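Network Security, Unit 5: Default credentials and services left open
Notes to accompany the lecture. Tutor: Milagros Correa

Read these alongside chapter 2 of the course reader. The lab sheet is separate.

1. What we mean by a default credential

A default credential is a username and password set by the maker before a device or program is sold. The same pair is often used on every unit of that model. It is usually printed in the manual, and the manual is usually online. Anyone who can work out the model can look up the password.

Some products now ship with a different password on each unit, printed on a label. This is better, but check how the password is made. If it is worked out from the serial number or the network address, an attacker may be able to work it out too.

2. How open services are found

An attacker does not need to know that your organisation exists. Scanning tools try large ranges of addresses and record which ports answer. Many services reply with a banner giving their name and version. The attacker keeps the ones that match a known default and tries the login.

Terms to know for the test: port, banner, service, listening address, brute force, credential stuffing.

Note the difference between the last two. Brute force means trying many possible passwords against an account. Credential stuffing means trying pairs already leaked from somewhere else.
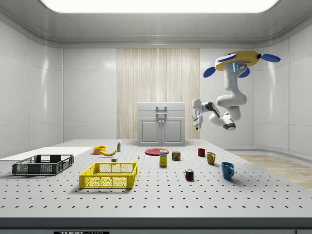

3. Case: the Plindov print server

This is the case Benito Robles set out in the lecture. Plindov had an office in Ultdale with one print server. The server had a web page for changing settings, and it listened on every network interface, including the one facing the internet. The password had never been changed.

An outside party logged in and turned on the address book export. The file held 1,838 staff and customer email addresses. Nearly 50 of these people later received false invoices that appeared to come from Plindov.

Points to take from the case:

The software had no bug. Every step used a normal feature.
The firewall rule that let the traffic in had been added for a supplier and left in place after the contract ended.
Logging was switched on, but the logs were stored only on the server and were overwritten every 2 days.

Saturnino Bravo asked whether a strong password alone would have been enough. It would have stopped this login. The page would still have been open to the internet, and the next flaw found in the server's software could have been used against it.

4. Reducing the risk

Change the password before the device is joined to the network. Bind the settings page to the local address or to a management network. Turn off remote control if it is not used. Where it is needed, put it behind a VPN with a second factor.

Keep a list of devices with the owner, model, software version and date last checked. In most audits the forgotten device is the one with the default login - often a camera, a printer or an old router.

5. For next time

Read the Brarkbridge policy document, sections 2 to 5, and bring one written question. Lab reports go to Vega Garrido by the end of April.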